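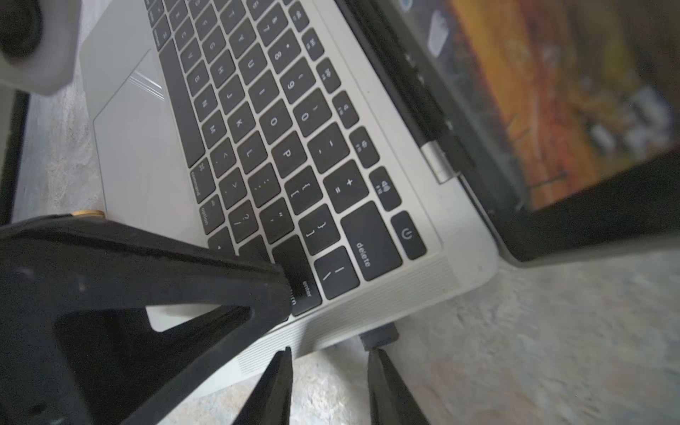 Skakon Hand-Teach Kit for small robot arms

Show the arm what you want, keep the takes you like, and let it practice from there. The Skakon kit puts a leader arm on your side of the desk and the working gripper on the other. Move the leader and the gripper follows – up, down, around, open, close. If you can steer a pair of kitchen tongs, you can record your first demonstration before lunch.

We built Skakon for desks, because desks are where most of us work and where the tricky little jobs are. Laptop keys are a favorite of ours. They sit close together, they don't forgive a sloppy approach angle, and a gripper body that is wider than a key will cover three of its neighbors on the way in. Teaching by hand gets you through that fast. You feel your way toward the enter key from the side you'd choose yourself, and the arm gets the whole path, small corrections included.

What the kit does

Hand guiding. Squeeze the release on the working arm and it goes soft enough to push with two fingers. Set a pose, let go, and it holds. Great for start positions and for anything where you want your eyes right down at table height.

Remote control. Sit at the leader arm and drive from a chair, from the next bench, or from another room over your own network. The view from the wrist camera comes up on your screen, and after ten minutes or so you stop looking at anything else.

Take-by-take recording. One foot pedal starts a take, the same pedal ends it. A long press throws the take away. Every take stores joint positions, gripper opening and wrist video on one clock, so you never have to line them up later.

Replay. Run any take back at full speed or slower. Slow replay is the best teacher we know for the person holding the leader! You'll spot your own hesitations right away.

What's in the box

Leader arm with finger trigger
Wrist camera and mount
Foot pedal
Control box and power supply
Two pairs of black gripper fingers, narrow and wide
Clamp set for tabletops up to 36 mm thick
Strand recording software, one seat

The working arm is sold separately. Skakon fits the Gramley desk arm straight out of the box, and there is an adapter plate for the older Pillelton.

Specifications

Leader arm reach: 80 cm
Gripper opening: 90 mm
Recording time on the internal drive: 16 hours
Control box connections: network, USB, pedal, emergency stop

A desk with things on it

Elsie Bolger looks after our demonstration library, and she has strong feelings about tidy desks – she doesn't like them. A task taught on a bare table tends to fall apart once a mouse and a charger show up. So her setups keep the clutter. She moves it between takes, turns the laptop a little, swaps one object for another, and records again. We've picked up the habit in our own tests and would recommend it to anyone.

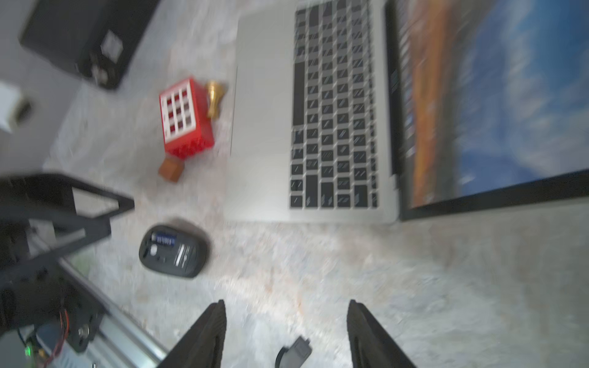

Wrist view over the laptop, with an upturned mouse and a red and white toy block beside it.

Fast wrist moves smear the video, and you will see it in your own takes too. Strand marks the blurry stretches on the timeline so you can decide for yourself. Edem Nartey, who wrote that part of the software, keeps most of his and only re-records when the blur falls on the moment of contact.

Tips from people who use it every day

Put the leader arm at the same height as the working arm. Your shoulders will thank you.

Come in slower than feels natural for the last inch before a key. Ekua Essien likes to pause there, check both fingers in the wrist view, then press.

Try the narrow fingers first on keyboards. The wide pair is lovely for blocks and boxes.

Record in short sittings. Tetteh Osei did a marathon one Sunday and ended up deleting nearly everything after the second hour.

Keep cables out of the gap between the fingers, or teach the arm to go around them. Both work fine, but pick one before you start.

Questions we get a lot

Do I need to write code?
No. Recording, trimming and replay all happen in Strand. There is a Python library if you want to feed the takes into your own training setup, and plenty of our customers do.

Can two people record on the same arm?
Yes, and please do! Each person gets a profile with their own trigger feel and pedal timing. Mixed sets from two or three people have given us sturdier results than a big set from one.

Is the arm safe around my laptop?
There is a force limit you set in Strand before the first take. Start low. We ship it low too, and for key presses you will rarely need to raise it. Practice on an old machine if you have one.

Can I get training?
Ohemaa Akpalu runs a remote first session for every new kit, leader arm to leader arm. Pick a time on the order form and have the clamps tightened before she calls.

Spare fingers, pedals and the Pillelton adapter plate are listed under Accessories.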